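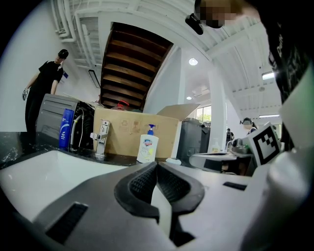 Attachment 1: the sink corner under the stairs, with the gripper at the bottom and the pump soap on the counter.

Ticket 197 – Washing-up station, hand-held gripper
Opened by: Arnar Vestergaard, Clalleck canteen
Handled by: Mogens Lykkegaard, Posent support
Status: open, waiting on site

Arnar, 13:40
Hello Mogens, and thank you again for being so patient on the phone. I promised I would write it all down properly, so get yourself a coffee first!

We have been recording the clearing-up jobs with the hand-held grippers since January, so that the Fundik arm can take over the washing-up after lunch. Most of it has gone better than I dared hope. The trouble is with anything that happens at the sink. Of the 300 recordings we sent in, 58 came back marked "tracking lost", and nearly all of those were from the counter under the wooden staircase. The ones from the serving side are fine.

I have wiped the lens, restarted the unit and swapped to the spare gripper. Same result with both, so I don't think it is the gripper.

Mogens, 14:25
Hello Arnar, coffee in hand. Thank you for the picture, it helps a great deal. I notice how bright the rim of the basin is, and there is the chrome tap right behind it. Shiny things close to the lens can upset the tracking, and the window and the ceiling lights may be adding to it. Could you try 4 short recordings with a matt tray laid over the sink, and another 4 without? Please keep the big cardboard box where it is for both lots, as the tracking likes something plain and still to hold on to.

Also, are people turning quickly between the counter and the tables? A slow turn makes more difference than you would think.

Arnar, 15:50
Done! All 4 with the tray came through. Without it, 2 were lost. And yes, I am afraid we do turn quickly. Most of us have worked this sink for years and our hands just go. It is an odd thing to be asked to slow down so that a machine can keep up with you, and there was a bit of grumbling over it at the Holst end of the building. They would also like to know what happens to the afternoon shift once the arm is running. I said that was one for the management and not for your support desk, but I did promise to pass it on.

Mogens, 16:10
I'm glad you did, and I have sent it to our project lead with your name on it, so it doesn't get lost in here. Slow turns and the tray for now, please. I will look through the 58 again tonight and see which can be saved. No need to redo any until you hear from me.

Last updated: March 13, 2019
Next step: Posent to send list of recordings to repeat.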